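April, late evening

Zerrin says the rice cooker is a bargain and I say we'll see. She got it from Amnuay, who is moving out of number 201 and clearing his kitchen. It's a Philips, black, so shiny I can see the room in it, and every label on the front is in Chinese. He swore you only need two of them. People who give things away always say that kind of thing.

I put it on the pine table after supper and opened the lid to see what I was in for.

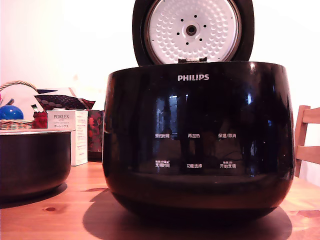 I can't say I'm won over. A pot with a lid and a low flame has done me fine for years, and the rice Zerrin calls gluey is rice I happen to like. Now I'm supposed to believe that six labels and a valve know better. One of them means reheat, according to Eylül, who looked it up on her phone and then got bored. Another keeps it warm or cancels it. Why would you put those two on the same button? I asked Eylül and she shrugged.

The inside plate with all the little bumps is what bothers me most. Starch will get in there. I know who'll be scrubbing it, too - same person who scrubs the grater.

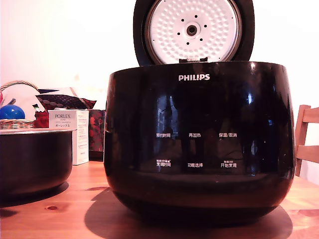
Sinan phoned while I was at it and told me his mother has had one since before he was married and it has never burned a grain. Fine, but Sinan also told me the Isberg freezer would last forever, and we all remember that summer.

I've agreed to a trial. One cup of rice tomorrow, one and a half of water, Zerrin pressing the buttons so it's on her head. If it comes out like Amnuay's did at Bayram I'll say so. His was good, I admit, though he'd put half a block of butter in it.

Must buy rice. We have lentils and not much else.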